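Search this forum Search Advanced
Home Forums New posts Members Log in

Practice kit and bench work – passing between the two instruments, driving me up the wall

needle_nora
Right, I need some advice before I throw something out of the window. I've been doing the Monday evening practice sessions at Orncombe (tissue blocks, the slim instruments, all of it) and I'm fine on my own side. Left hand, right hand, lovely. The minute I've got to bring the two tips together to pass something over, it all goes to pot. They click against each other, or I'm a good bit too deep and don't notice till I'm pressing into the tissue.

Does everyone go through this or is it me? I've done 6 sessions now.

dridwood_dan
Everyone goes through it. It's depth, isn't it. You're reading it off a picture and your hands think they know better. What helped me was bringing one tip in first and parking it, dead still, just above the surface. Then only the other one moves. If both are travelling you've got no chance.

marmalade_hat
Going to disagree with Dan here, sorry Dan. Parking one is fine for your first few goes but you end up stuck doing it that way. I had to unlearn it and it took me longer than learning it did. Small movements with both, meeting in the middle, from the start.

dridwood_dan
She's on session six! Let her park it!

needle_nora
Ha, thank you both. I'll try Dan's way first and then be told off by marmalade. Is there anything in the lighting? I find when I get in close the metal just goes white and I can't tell where one tip stops and the other one starts.

Sajib Pramanik
The light matters more than people give it credit for. Metal throws it straight back at you, and right at the tips is exactly where you want to see an edge. I turn the brightness down a touch before I bring them together and put it back up afterwards. You lose a bit round the sides but you weren't looking there anyway.
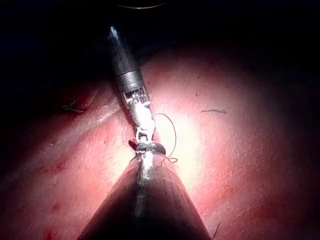

Flultow Instrument Skills Club – Bench Practice Group

Look at where the two meet. The wrist on the upper one is nearly solid white, and the join between the tips is half lost in glare. Now go up the same instrument to the collar and you can read that perfectly well, there's even a thin dark seam where the shaft starts. So I tell people to take their angle from the shaft and collar and let the tip look after itself. The big dark one coming up from the bottom has a bright streak along its upper middle, and I'd use that the same way, as a line to steer by.

marmalade_hat
Not sure about steering by a reflection, Sajib. Move the light or the instrument and the streak shifts with it. The sloping sides are a better bet, surely? They narrow to the tip whatever the light's doing.

Sajib Pramanik
Fair point, sides as well then. I still look at the streak first, habit.

wijesinghe_bench
We did this to death on the Wijesinghe course in May and came down on marmalade's side. Outline first, shine second. Also Nora, how's your chair? I was sat 2 notches too high for months and my wrists were at a daft angle the whole time – dropped it and half my shaking went.

needle_nora
Never touched the chair. It's wherever the last person left it.

dridwood_dan
There's your problem.

needle_nora
Quick update for anyone following. Chair down, light down a bit, parked the left one and brought the right one over to it. Got four clean passes one after another, then dropped the fifth because I got cocky. Still a bit deep on the way in but I caught it before I was leaning on the tissue. Going to try both moving next time, marmalade, so be nice.

marmalade_hat
I'm always nice. Go slower than feels sensible and then slower again.

Views 1,197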